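Kapitel 4
Regeln für die Demonstrationserfassung mit handgeführten Greifern

4.1 Gegenstand und Abgrenzung

Dieses Kapitel behandelt die Anforderungen an Aufnahmen, bei denen eine Person den Greifer selbst führt. Für ferngesteuerte Arme gilt Kapitel 5. Grundlage ist die Arbeitsanweisung Bramalholm in der Fassung vom Juni, die Mounir Nasr und Emlyn Voyle für den Betrieb bei Rirketik überarbeitet haben. Sie gliedert sich in 17 Abschnitte; verbindlich sind die Abschnitte zu Aufbau, Ausgangslage und Abbruch.

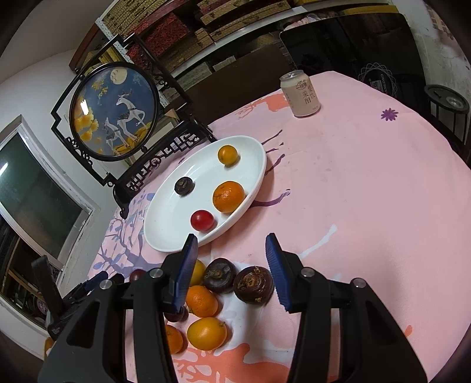

Unter Ausgangslage versteht die Anweisung den Zustand des Arbeitsplatzes vor der ersten Greifbewegung. Er ist je Episode neu herzustellen und darf nicht aus der vorherigen übernommen werden. Der Referenzbestand Tandis umfasst 1277 Episoden -- davon wurden 223 bei der Nachprüfung verworfen, überwiegend wegen wiederholter Ausgangslagen.

4.2 Streuung der Objekte

Die Lage der Objekte soll zufällig, die Auswahl dagegen dokumentiert sein. Einzelnes Ablegen von Hand führt erfahrungsgemäß zu regelmäßigen Abständen und ist nur bei zerbrechlichen Teilen zulässig.

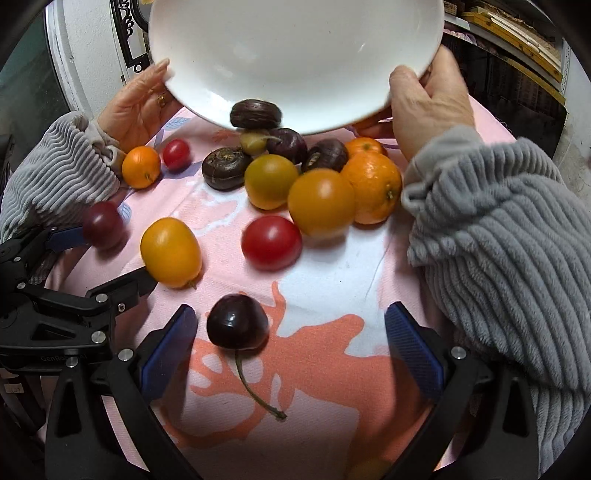
Für die Freigabe einer Ausgangslage ist die aufnehmende Person verantwortlich. Wird wie hier aus einer Schüssel ausgeschüttet, so ist diese mit beiden Händen zu führen, und die Freigabe erfolgt erst, wenn alle Objekte ruhen. Früchte mit langem Stiel, etwa die Kirsche zwischen den Greiferbacken, sind im Protokoll gesondert zu vermerken; der Stiel zählt zur Objektkontur. Schmuck an den Händen ist nach Abschnitt 9 anzugeben.

4.3 Abbruchkriterien

Eine Episode ist abzubrechen, sobald ein Objekt die Arbeitsfläche verlässt. Das Verfahren nach Mirzaei lässt eine Fortsetzung zu -- allerdings nur bei Beständen ab 700 Episoden.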